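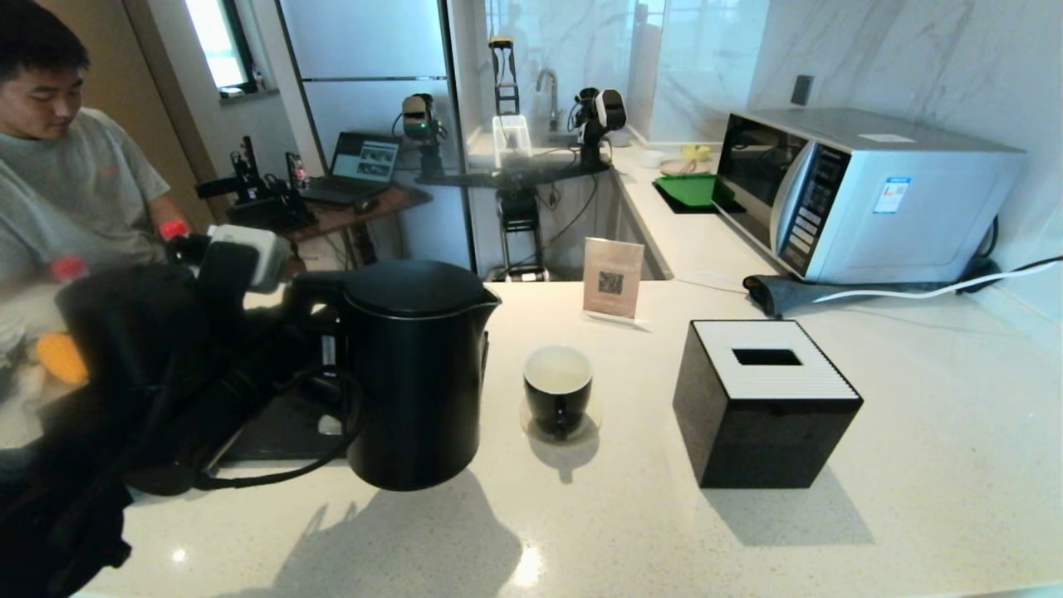 Speaker notes: The planner is fine, it's everything else
Posted by Zeeshan Warraich, 6 July 2021
39 shares | 7 comments

Slides are on the Dollden wiki. These are the notes I talk from, tidied up enough that other people can follow them. Where it says PAUSE I usually forget to.

Slide 1. Title. Say name. Say I work on the software side of Marwat, so if your question is about motors I will nod and write it down.

Slide 2. The sum of what we promised. "Tidy a kitchen counter and make a drink." It sounded modest in the proposal. PAUSE. Someone will laugh, let them.

Slide 3. The stack. Garero does perception and keeps the object list. Marwat takes the list and plans. The controller takes the plan and does what it likes. Point out that the arrows on the slide only go one way. They only went one way in the code as well, and that was our first mistake.

Slide 4. Black things. A depth camera wants some light back, and a matte black kettle is not generous. Put it on a black base or a black tray and Garero gives you a single lump with a handle. Then there's our own gripper, also black, which for one memorable afternoon was listed as part of the kettle. The planner declined to move, on the grounds that it was already in collision with itself. Technically correct. We now mask the gripper using the joint angles before segmentation runs, as everyone told us to at the start.

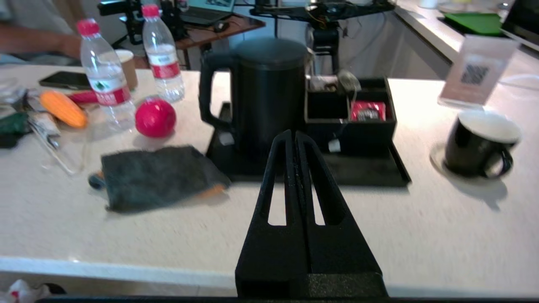 Wrist view, looking towards the kettle tray. Two clear bottles on the left for the next slide.

Slide 5. Clear things. The bottle label comes through nicely. The bottle does not. So Garero sees a band of red hovering over a table with a red cap hovering over that, and offers you two small objects where you wanted one tall one. Rindora (the simulator) never showed us this, as bottles in Rindora were solid until May. I have stopped saying "it worked in sim" out loud. The fix is dull: fit a cylinder to the label, extend it down to the table plane and up to the cap, and trust it. We run that in the wrist camera's loop too, where the label is large and the rest is glare.

Slide 6. Round things. You'd think a ball would be the easy one. Same grasp from any side, no handle, nice bright colour. The grasp scorer agrees, and gives every approach angle the same mark. The planner then picks whichever is cheapest in joint space, and it has a soft spot for the one that goes between the bottles.
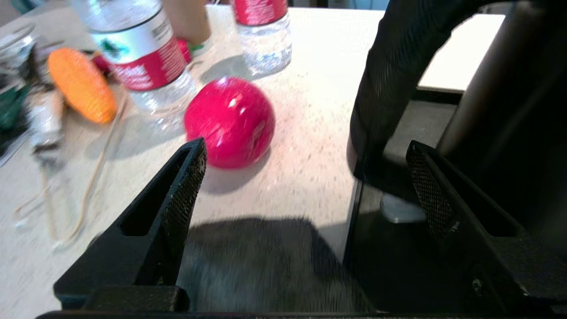
So we added a clearance term. The first version was too timid and wouldn't go near anything with a neighbour. The second was weighted by how easily the neighbour falls over, and that's the one we kept. Bottles score badly. Corn scores well. I didn't expect to have a view on corn.

Slide 7. Replanning. The old loop replanned at 5 Hz whether or not anything had changed, so the arm would start left, reconsider, start right, and generally behave like me in a supermarket. Now a new plan has to beat the current one by a margin before we switch. Show the joint plot, before and after. Don't explain the axes unless asked.

Slide 8. Things I'd do differently. Log the rejected plans from day one. Put timestamps on everything, in one clock. Give perception a way to say "not sure" that the planner has to listen to. At present it can say so, and Marwat files it under comments.

Slide 9. Questions. If it's the one about learning the whole thing end to end, the answer is on the spare slide after this one. If it's about the config format, I'm sorry.

Related
Calibrating a wrist camera before lunch
Rindora: what changed with transparent objects
Marwat cost terms, a grumbling guide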